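How do I get a stubborn fold out of old brown paper?

Posted in Paper & Books by Dalia Liepiņa

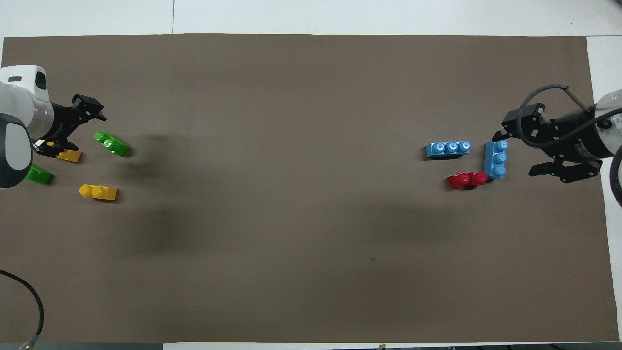 I ask because I've inherited a set of dress patterns from 1932, all drafted on brown paper, all folded in sixteenths by someone who clearly had strong thumbs. I want to trace them onto new paper, but the folds stand up like little roofs and the pencil skips every time it crosses one. I have tried stacking cookbooks on them for a week. The cookbooks are now very flat. Is it safe to iron paper this old, and does steam help or ruin everything?

Shahla Bagheri
Iron yes, steam no. Put the pattern face down on a clean cotton sheet, lay a second piece of cotton on top, and use the lowest heat your iron has. Press straight down, lift, move over. Don't slide it around like you're doing a shirt – old folds are where the paper is weakest, and you'll end up with a pattern in sixteen pieces and a new question to post.

Test a corner first, preferably one with no writing on it. Some old pencil and ink will transfer to the cloth, and I have a pillowcase with half a sleeve on it to prove the point. If a fold has already started to split, leave the iron out of it and mend the back with thin tissue and wheat paste. No clear tape. It goes yellow, and then it falls off and leaves the yellow behind.

Aigars Ots
I just use tape, works fine

Liis Vītola
Shahla is right about the heat. I'd add that you don't need it perfectly flat to trace it. Weigh down the section you're working on, trace to the fold, then move the weights along. I use 18 big steel washers from the hardware store, which cost less than one "pattern weight" shaped like a ladybug.

When you're done, roll the originals around a wide tube and store them that way. Mine go back to 1910 and they've been perfectly happy rolled. Also measure before you cut any fabric. Those old drafts often have no seam allowance, and you'll find that out at the armhole.

Dalia Liepiņa
Ironed the first one on low, and the skirt front now lies down like a normal person. The bodice has two splits, so I'm off to buy wheat paste. Thanks, and sorry, Aigars.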